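4.2. La jornada de puertas abiertas como entorno de observación

La segunda parte del estudio se llevó a cabo durante la jornada de puertas abiertas del laboratorio de manipulación de Ferncombe, el 22 de enero de 2023. A diferencia de las sesiones internas descritas en 4.1, el público podía acercarse a la zona de trabajo, hablar con los operadores y pedir que se repitiera una tarea. Se inscribieron 70 visitantes, repartidos en siete turnos. El material que se discute en esta sección procede de esos turnos y de las notas que tomaron Smaranda Pascu y Gerrit Mokoena, situados a ambos lados de la entrada.

Cada turno empezaba con una explicación corta a cargo de Beatrice Athumani. Después, un operador realizaba en la mesa varias tareas de manipulación a dos manos con pinzas portátiles, es decir, pinzas del mismo tipo que las que monta un brazo robótico pero sujetas directamente por la persona. Se eligió esta modalidad y no la teleoperación porque en las pruebas previas de Grudetti los visitantes dirigían la mirada casi siempre al brazo y muy poco al objeto. Con las pinzas en la mano del operador, las preguntas se referían más a la tarea.

El repertorio incluía objetos rígidos y deformables. Los primeros sirven de referencia, ya que su forma no cambia al cogerlos y el público anticipa bien el resultado. Los segundos, en especial las telas, plantean un problema distinto: el agarre de una pinza modifica lo que encuentra la otra. La figura 3 corresponde a una tarea con tela. El paño queda sujeto entre las dos pinzas, a poca altura sobre el tablero, y al otro lado de la mesa hay una bandeja de compartimentos vacía y una tapa transparente.

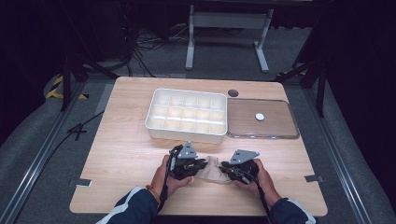 ¿Por qué se muestran tareas con tela a un público sin formación técnica? Porque doblar o extender un paño es una acción que todo visitante ha hecho en casa, y eso le permite juzgar la dificultad para una máquina sin conocer el vocabulario del campo.

Figura 3. Manipulación bimanual de un paño beige con pinzas portátiles.

Las notas de los observadores se codificaron por separado y se compararon después. Alina Moldovan resolvió las discrepancias, que se concentraron en una sola categoría: los comentarios en los que el visitante atribuía una intención al sistema («quiere cogerlo por la esquina»). Pascu los había anotado como preguntas sobre control y Mokoena como valoraciones generales. Se optó por una categoría propia – «lenguaje intencional» – que no figuraba en el protocolo de Sorkano y que se añadió también, de forma retrospectiva, a las notas de las sesiones internas.

En total se codificaron 624 intervenciones del público. Las relativas a telas fueron más largas que las relativas a objetos rígidos y con frecuencia iban acompañadas de gestos: varios visitantes imitaban con los dedos el movimiento de las pinzas. Las preguntas sobre seguridad aparecieron sobre todo al comienzo de cada turno, y las relacionadas con el empleo, al final, cuando el operador ya había dejado de trabajar.

Deben señalarse dos limitaciones. Los visitantes se inscribieron por iniciativa propia, por lo que cabe suponer un interés previo en la robótica. Además, el orden de las tareas fue el mismo en todos los turnos – primero los objetos rígidos, luego las telas – y no es posible separar el efecto del material del efecto del orden. Raluca Costache prepara una repetición con orden alterno en la sede de Marinescu, prevista para abril, cuyos datos no se incluyen en este artículo.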